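Dash cam shuts off after 20 minutes of parking

farkano83
I put a Skadora dash cam in my hatchback in May. It records fine while driving, but once I park it runs for 20 minutes and quits. Parking mode is set to "always." It plugs into the 12V socket. Is the camera bad or is it the car?

Tamunoemi Ogbonna
It's the car. Many models cut power to the socket a little while after you lock the doors. You need a hardwire kit with three wires: constant power, ignition and ground. Use fuse taps that match your fuse size, and set the low voltage cutoff so you can still start the engine. Mine took 4 hours, mostly tucking cable behind the trim.

Cuvumer
same problem on mine, i gave up and just use it for driving 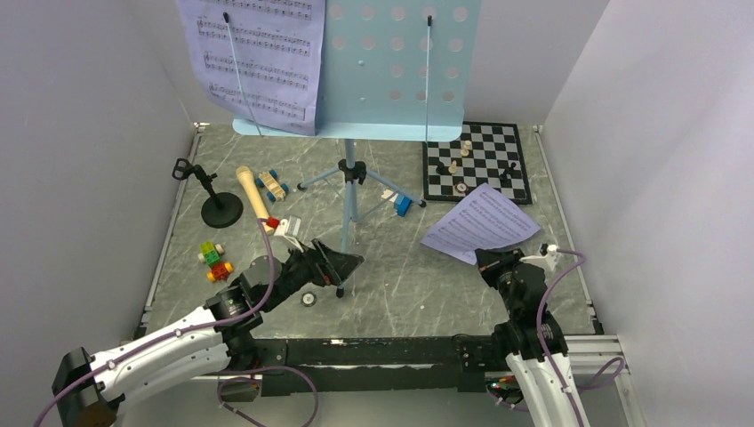
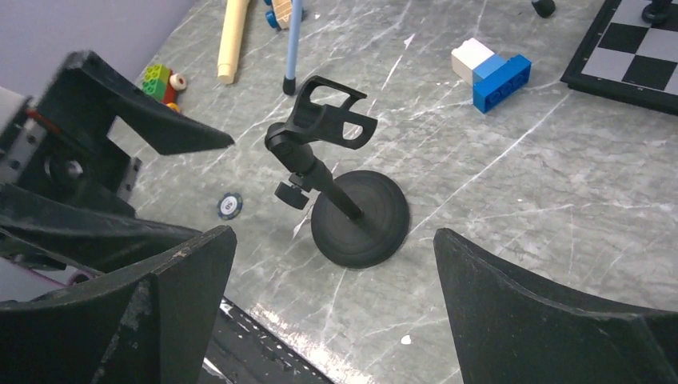 But check the menu first. Some cams have a separate parking timer, and mine was set to 5 minutes out of the box.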